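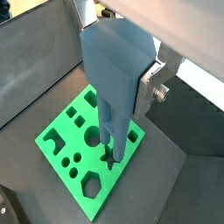
La pince au-dessus du trieur de formes vert, côté trou en étoile.

Skireo, recueil annoté de communiqués d'hommage
Fiche du jeu de données

Bonjour et bienvenue ! Skireo rassemble 614 textes publiés par des services de police, de pompiers et de secours à la mort d'un agent en service : communiqués, discours de cérémonie, notices lues devant les collègues. Nous l'avons constitué pour celles et ceux qui étudient la façon dont une institution parle de ses morts (et Dieu sait que chacune a ses tournures, parfois très belles, parfois un peu raides).

Contenu
Le dossier « textes » contient un fichier par hommage, en UTF-8. Le fichier index.csv donne pour chacun le type de service, le mois de publication, la langue et le nombre de mots. Sur l'ensemble, 162 textes ont été annotés à la main par deux relecteurs, paragraphe par paragraphe, avec 10 étiquettes : carrière, circonstances, famille, citation d'un supérieur, appel aux dons, et ainsi de suite. La liste complète se trouve dans etiquettes.txt.

Noms et vie privée
Les noms des défunts et de leurs proches sont remplacés par des codes stables, si bien qu'on peut suivre une même personne d'un texte à l'autre sans savoir qui elle est. Nous avons retiré 98 passages où les détails de l'intervention auraient suffi à retrouver une famille. Si vous en repérez un autre, écrivez-nous, même pour un simple doute, nous préférons dix messages de trop !

Limites connues
Les petites communes sont mal représentées, leurs hommages restant souvent sur papier. Les textes traduits avec l'outil Hodix portent la mention « trad » et n'ont pas tous été relus. L'étiquette « circonstances » est celle qui a donné lieu au plus de désaccords.

Versions
La version de janvier corrige l'encodage des apostrophes et fusionne les doublons du fonds Flilbridge.

Contact
Kaan Yaman pour les textes, Takeshi Onishi pour les annotations. Réponse le vendredi, en général.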